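Nolcombe House residents' meeting, Jan 23, 2023
Linen, guest room and related grievances

Chair: Roman Czarnecka, again. Minutes of the November meeting were approved once the word "shouting" became "discussion."

1. Guest room
The leaf-print curtain stays. One resident finds the word "love" on it a bit forward at breakfast time. Noted. The pink checked bedding also stays, as replacing it would cost more than 320 dollars and we have 37.

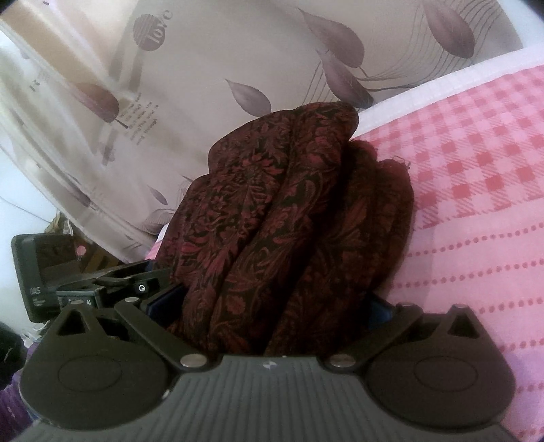 Roman asked that guests be told where clean sheets are kept. Last time they were told "upstairs," in a house with three upstairs.

2. Folding
Long talk on whether soft things should be folded in thirds or in half. Vote tied. Both sides may go on folding as they like - and re-folding each other's work, as they do now.
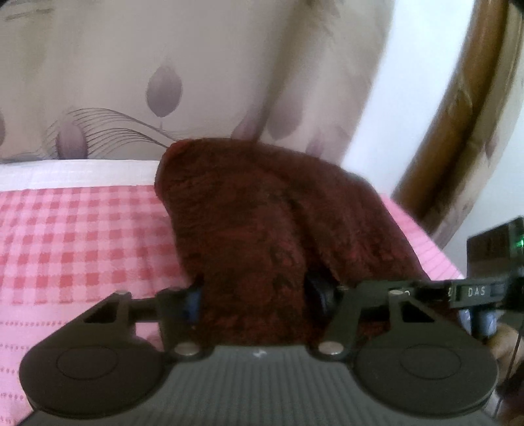 Mrs. Irham's old rule of heavy items at the bottom of the closet was read out and passed. Hooks on the closet door are for robes only.

3. Scarves
Dark red floral patterns to go on the middle shelf, plain ones below. Frayed edges may be trimmed, with the owner's consent this time.
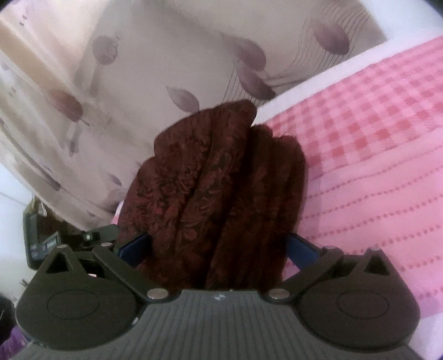

4. Any other business
The Homix shelf still leans. Ostrowski to bring a level. Meeting closed at 13 minutes past eight.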